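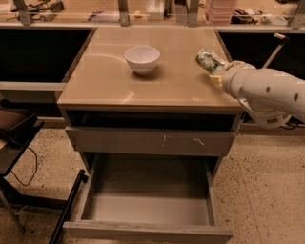 White bowl, crumpled can, cabinet top.

Thread on the Nallumov restoration, now that the full run is up on Vatum. Mostly picture and sound, with a section on the recut episodes and the Theresia Nägeli interview further down. Spoilers for season two only.

Basics first. Nallumov ran for 164 episodes. It was shot on 16mm for the first two seasons and on standard-definition tape after that. Vatum is presenting the whole thing under one "restored" label, and that label covers two very different jobs.

Seasons one and two are new scans from negative. Grain is intact, edges are clean, and the night exteriors finally have some separation between the coats and the wall. If you only know these from the old discs, start with the harbor episode.

Season three onward is an upscale from tape. There is no negative to go back to. Halvorsen, the company that made the show, mastered everything to tape from that point to save on lab costs.

The upscale is acceptable in close-ups and poor in anything wide. Look at the courthouse steps in the season three opener. Faces in the back row go waxy, and the railings shimmer on the pan. That is interlacing that was never properly resolved before the scaling pass.

Aspect ratio. The film seasons have been opened up to 16:9. The tape seasons are still 4:3. So the picture changes shape partway through the run with no notice on the title page.

For the film seasons the extra width is real image from the sides of the negative, with a small loss top and bottom. I compared the kitchen argument against my disc and the wider version loses the top of the clock. The clock matters in that scene. It is how you know Irma is lying.

A light stand is visible at the left in one shot of the pharmacy episode. It was outside the 4:3 area and was safe when they shot it. It would have been easy to paint out.

Sound. Default track is a new 5.1 mix. Dialogue sits in the center channel at a sensible level. Music has been spread wide and pushed up, and the title theme is a good deal louder than the scene that follows it.

The original mono is there too, on the film seasons only. You have to pick it again at the start of each episode. The player doesn't remember the setting on my TV or on my phone.

Recommendation: use the mono. The 5.1 adds new room ambience to the police station scenes, and you can hear it loop under the long silence at the end of the confession.

Music substitutions. The song in the bar during the season two finale is gone, replaced with an instrumental. I assume the license lapsed. The actors are still nodding to the old tempo.

The closing theme is intact everywhere I checked. Good, as it was the thing people were worried about when the deal was announced in May.

Now the recut episodes. There are 4 of them, all in season two. The runtimes are shorter than broadcast even after you take out the ad bumpers and the recap.

Three of those are trims to scene ends. A door closes sooner, a car leaves the shot sooner. My guess is that these are the syndication masters and somebody conformed the new scan to the wrong cut list.

The fourth is a real change. The hospital corridor conversation between Irma and the surveyor is missing completely. The story still makes sense without it, but his line about the ferry in the next episode now refers to nothing.

That brings me to the interview. Theresia Nägeli (Irma) spoke to the Pleltton festival program on 24 September 2021, before the restoration screening. Most of the coverage took the one joke about the wig and left out the rest.

The wig, for completeness: it was on loan from a theater, it had to go back every evening, and on the day of the corridor scene it did not come back in the morning. She played the scene in a headscarf.

What got skipped is the next part. She says the corridor scene was shot twice, once with the scarf and once later with the wig, and that the broadcast version used the scarf take because the second one had a focus problem.

So there are two takes of a scene that Vatum does not have at all. If the negative for the scarf take was stored apart from the rest of the reel, that would explain the gap better than the syndication theory. I can't confirm it.

She also says she was paid 860 per episode in the first season and found out from a crew member that the surveyor was getting more. She does not name a currency or the other figure. Please stop quoting a ratio. There isn't one in the interview.

On a reunion, her full answer was "I have read nothing and signed nothing." Two entertainment sites ran that under a headline saying she is in talks. She isn't, on the evidence of that sentence.

Subtitles. The English ones are new and better than the disc set. Place names are spelled the same way throughout. They do translate the nickname the sergeant uses for Irma, and they translate it two different ways in consecutive episodes.

Episode order on Vatum follows production order for season one. Broadcast order is different: the wedding episode aired before the quarry episode. Watch the wedding first or the sling on the deputy's arm makes no sense.

End credits get squeezed into a corner after 5 seconds with autoplay on. Turn autoplay off in the profile settings. Two season one episodes have dialogue running under the credits and you will miss it otherwise.

I wrote to Vatum support with timecodes for the corridor scene and the light stand. The reply said the episodes are presented "as supplied." I have sent the same list to Halvorsen.

Correction to the post on sound: mono is also available on the first episode of season three. Nothing after that. Thanks to the two people who checked.

For anyone asking about the discs: keep them. They are the only complete copy of the corridor scene I know of, and it's the scarf take.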